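By Yuto Oshima, Bondbridge
April
3 min read

Lorkuvitz hand-held gripper, pair: what to put in your budget

The Lorkuvitz set is sold as a pair, left hand and right hand. People in small labs often ask us for one piece only, because the budget is tight. We do sell single pieces, but please think first about which tasks you plan to record. Bread, bottles, cloths and boxes with lids nearly always want two hands, and a second piece ordered later travels as a separate parcel, with separate customs papers.

One pair costs 600 euros without camera. The finger set alone is 109 euros and includes two black fingers, two orange soft pads and the screws. The pads are the part that wears. In our workshop Ülle Dzene changes them after 200 hours of use, and she keeps one spare set in the drawer - this is also what we advise to customers.

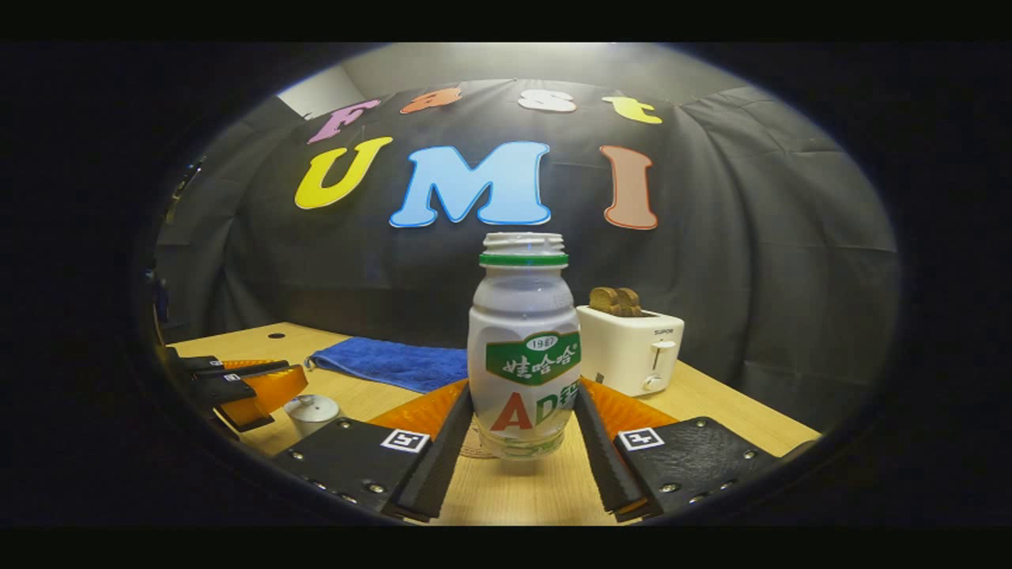
Can I order the fingers now and the camera mount next year?

The mount stays in our list until we announce otherwise, and you can order it at any time with the same quote number. Only the delivery cost is charged again.

Please plan also for the things which are not in our box. A plain table, a dark cloth for the background and ordinary kitchen objects do not cost much, but in many applications they are forgotten, and then somebody pays from own pocket. Katherine Villanueva from Darkcombe asked us to write this sentence in bold letters, but our page has no bold letters.

Printed markers are included, one sheet per pair. If you lose the sheet, write to us and we send the file.

Delivery inside Europe takes two to three weeks. The transport case is 235 euros and it is optional. If the pair stays in one room, you do not need it.

For a quote with your university's tax number, write to Jade Inskip in the sales office.

14 shares
3 comments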